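Why Does Cheese Have Holes? (And Other Stinky Questions)

Posted 14/08/2021 in Kitchen Science for Kids

OK so. Cheese. You eat it on pizza, you eat it in a sandwich, maybe you pick it off the sandwich and eat it by itself. But what IS it?

Short answer: very old milk that somebody looked after.

Longer answer coming up. Grab a snack.

Start with milk

Milk looks like one thing but it's a mix. Mostly water. Then fat, sugar, and protein, all floating in tiny bits too small to see. To make cheese you have to get the solid bits to stick together and let the water run out.

How? Two helpers.

Helper one is bacteria. Don't make a face. Lots of bacteria are good guys, and you have tons living in your tummy right now. The cheese kind eat the sugar in milk and turn it into acid, so the milk goes sour. Like yogurt.

Helper two is called rennet (say REN-it). It makes the protein clump up. Wait a bit and the milk turns wobbly, like pudding. Then the cheese maker cuts the wobbly stuff into little lumps. The lumps are curds. The watery part is whey. Yes, same as in the nursery rhyme! Miss Muffet was eating lumpy baby cheese on her tuffet.

Squeeze it, salt it, wait

Curds get scooped out and drained. For some cheeses that's nearly it – cottage cheese is just curds with a little cream and salt. You could eat it the same day.

For hard cheese, the curds get packed into a mold and pressed. Salt goes in or gets rubbed on the outside. Salt makes it tasty and also keeps bad germs from moving in.

Then comes waiting. Lots of waiting. The cheese sits on a shelf somewhere cool and somebody comes and turns it over. And again. And agian. At the Okeren dairy the mild cheese waits 8 weeks and the strong one waits 16 months. Think how much you grew in 16 months! The cheese actually gets smaller, because water keeps drying out of it.

Now the holes

Cartoon cheese always has them. Real Swiss-type cheese has them too, and the proper word for the holes is "eyes." A cheese with no eyes is called blind. Really.

Some of the bacteria in this cheese burp out a gas as they eat. It's carbon dioxide, same gas as the fizz in soda. The cheese is squishy inside but has a tough skin, so the gas can't get out fast enough. It collects in one spot and makes a bubble. Cut the cheese and you slice right through the bubble. Hole!

People used to blame mice. Nope. Mice will nibble cheese if they find it but they like seeds and sweet stuff more.

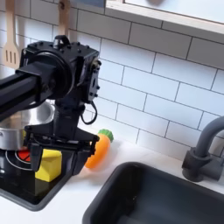
Quintela wrote in to say that her class tried the mouse thing with a pet mouse, one bit of cheddar and one bit of peanut butter, and the mouse went for the peanut butter and sat in it. She also asks if the holes weigh anything. Good question! A hole is full of gas, and gas does weigh something, but so little that your kitchen scale would never notice it.

Why is it yellow?

Cow's milk is white-ish, so where does yellow come from? Grass. Grass has a yellow-orange color in it called beta carotene (carrots have loads). Cows eat grass, the color goes into the fat in the milk, and cheese has lots of fat packed close together. Goat cheese is white because goats change that color into vitamin A first.

Really bright orange cheese has had help. Usually it's a seed called annatto, which doesn't taste of much.

Why is it STINKY?

Bacteria again. Some stinky cheeses get washed with salty water while they wait, and the bacteria that love that are cousins of the ones on sweaty feet. So when you say it smells like feet, you're right.

Blue cheese is different. That's mold, a safe kind that's put in on purpose. The cheese gets poked with long needles so air can get in, and the mold grows along the pokes. Don't eat mold off other food tho. Ask a grown-up.

Try it: lemon cheese

You need a grown-up, a pan, milk, a lemon, a clean cloth.

Warm the milk till it steams. Grown-up job. Turn off the heat, squeeze in the lemon, stir once. Leave it alone for 6 minutes. Look – lumps! Pour it through the cloth over a bowl, let it drip for 30 minutes, add a pinch of salt. Spread it on a cracker.

If you get no lumps, add more lemon.

Next time: why bread goes stale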